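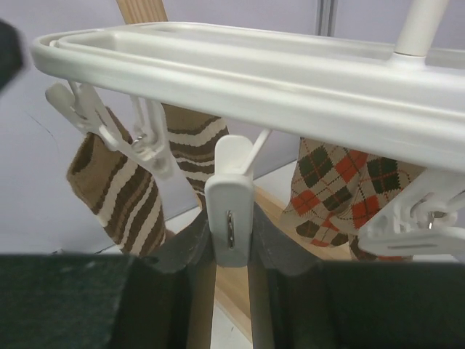 報道関係各位

Hemimville、小物衣類の吊り干し・取り外し工程に双腕ロボットセルを導入
靴下ラインの人員配置と勤務時間帯を10月から変更

リネンサプライおよび施設向け私物洗濯を手がけるHemimvilleは、靴下など小物衣類の乾燥前後工程に双腕ロボットセル「Jatimus」を導入し、10月より通常稼働に移行する。セルの設計と据付はZuccaroが担当した。あわせて、同工程に従事する作業者の職務区分、配置、勤務時間帯を改定する。

## 導入の背景

介護施設および寮から預かる私物洗濯では、シーツやタオルと異なり、靴下は一枚ごとに寸法、編地、厚みが異なる。大物の仕上げ工程は既に機械化されているが、靴下については、洗濯後にピンチへ留める作業、乾燥後に外す作業、左右を合わせる作業がすべて手作業で残っていた。

当該ラインの1日あたりの処理数は1670足である。ピンチの開閉は一足につき最低でも4回発生し、作業者の親指と手首への負荷が以前から指摘されていた。社内の健康相談記録でも、手指の痛みに関する申し出は小物ラインに集中している。回転式乾燥機への全面移行も検討したが、毛混の編地で縮みのクレームが増えるため、吊り干しを継続する方針とした。

## セルの構成

Jatimusは、アルミ押出材のレールに2本のアームを並べて取り付けた据置型のセルである。アームの先端にはそれぞれ開閉式のグリッパーを備える。作業面は白色の天板で、三方をパネルで囲い、背景を無地に統一した。柄物の靴下を画像で判別する際、背景の変化が誤認識の主な要因となるためである。

天板上には木製の物干し台を置き、横棒に樹脂製のピンチ付きハンガーを掛ける。ハンガー、ピンチともに市販の形状のもので、ロボット専用品への置き換えは行っていない。繁忙時に手作業へ切り替えた場合でも、同じ資材をそのまま使用できる。

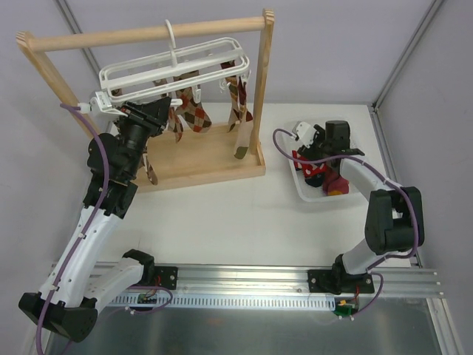
セルの作業は、ハンガーの把持、ピンチの操作、靴下の受け渡し、樹脂製トレーへの収納または取り出しに分かれる。2本のアームの役割は固定せず、靴下の位置とハンガーの傾きに応じて制御側で割り当てる。一方のアームがハンガーを支持している間に、もう一方がトレー側の作業を進めることも可能である。

制御の要点は次のとおり。

- ピンチの位置は、手首部のカメラと作業面全体を見るカメラの双方から推定する。
- ピンチの向きが許容範囲を外れている場合は、把持の前に進入角度を変更する。
- 同一のピンチで2回続けて把持に失敗した場合は動作を停止し、作業者を呼び出す。
- 編地に規定以上の張力がかかった場合は、グリッパーを開いて退避する。

呼び出しの通知、作業の割り当て、稼働記録の管理には、既設の工程管理システムFastgateを使用する。作業者は手元の端末で停止理由を確認し、復帰方法を「再試行」「手作業で完了」「対象から除外」のいずれかから選択する。

## 試験運用の結果

本稼働に先立ち、実際の預かり品と同等の靴下を用いた試験運用を実施した。試験には無地、縞柄、アーガイル柄、水玉柄を含む259足を使用した。柄の違いによる把持の成否への影響は小さく、差が出たのは主に履き口の形状と編地の厚みであった。履き口が広く開いた状態で吊られているものは、隣のピンチの陰に入りやすく、位置推定に時間を要した。

停止の要因として最も多かったのは、ピンチの回転である。ハンガーから細いリンクで下がる構造上、把持の際の接触でピンチが横を向くことがある。これに対しては、グリッパーの閉じ速度を下げる変更と、接触後に位置を再推定する手順の追加を行った。

処理速度は、熟練した作業者の手作業に及ばない。当社はこの点を前提として計画を立てており、セルを日勤帯の代替とはせず、早朝と夜間の時間帯を中心に稼働させる。薄手のストッキング、滑り止め付きの室内用靴下、補修箇所のあるものは当面対象外とし、従来どおり手作業で処理する。

## 作業者の職務と配置の変更

今回の導入に伴う人員の削減は行わない。小物ラインの職務は次のように改める。

**吊り干し・取り外し担当**
ピンチ操作を連続して行う時間に上限を設け、上限に達した時点で検品または組み合わせの作業へ交代する。交代の時刻はFastgateが端末に表示する。

**セル担当(新設)**
トレーの供給と回収、停止時の復帰、日次点検を受け持つ。当初は小物ラインの経験者から選任し、Zuccaroの技術者による実機講習を受ける。講習は所定労働時間内に行い、修了者には職務手当を支給する。

**検品・組み合わせ担当**
左右の照合、記名の確認、ほつれと汚れ残りの検査を行う。照合は施設ごとの記名方法の違いが大きく、自動化の対象に含めていない。取り外しから移る人員により、この工程の体制を増強する。

勤務時間帯については、午前5時開始の早番を廃止し、最も早い開始時刻を午前7時とする。早朝の吊り干し分はセルが処理し、出勤した早番の作業者が停止分を引き継ぐ。日曜の出勤は、セルの稼働監視を含めて当面行わない。日曜に預かった分は翌日の工程に組み入れる。

稼働記録の利用範囲も定めた。Fastgateに蓄積される停止回数や復帰時間は設備の改善に限って使用し、個人の評価には用いない。カメラの撮影範囲は作業面とトレーに限定し、画像は工程の解析後に所定の期間で消去する。

## 責任者のコメント

Hemimville 工程技術部長 Marjatta Eskola

「小物ラインでは、入社後まもない時期に手指の不調を理由として異動を希望する例が続いていました。今回の計画では、処理数よりも先に、ピンチを連続して開閉する時間の上限を決めています。その上限を守ると手が足りなくなる時間帯が早朝に生じるため、そこにセルを充てました。停止時の復帰には編地や吊り方の知識が必要であり、ラインの経験者が担当します。講習の内容については、現場から出た指摘を受けて二度改めました」

## 今後の予定

稼働開始後は、1日あたり500足前後をセルで処理する計画である。残りは従来の手作業とし、両者の比率は停止記録と作業者への聞き取りをもとに四半期ごとに見直す。対象品目の拡大については、子ども用の小寸靴下と手袋を候補として評価を進めている。

他拠点への展開は未定である。物干し台とハンガーの仕様が拠点ごとに異なるため、資材の統一を先に行う必要がある。

## 本件に関するお問い合わせ

Hemimville 広報担当
受付時間 平日 午前9時から午後5時まで
セルの技術仕様に関するご質問は、広報担当を通じてZuccaroへ取り次ぐ。稼働中のラインの見学は、預かり品の取り扱い上、事前申込制とする。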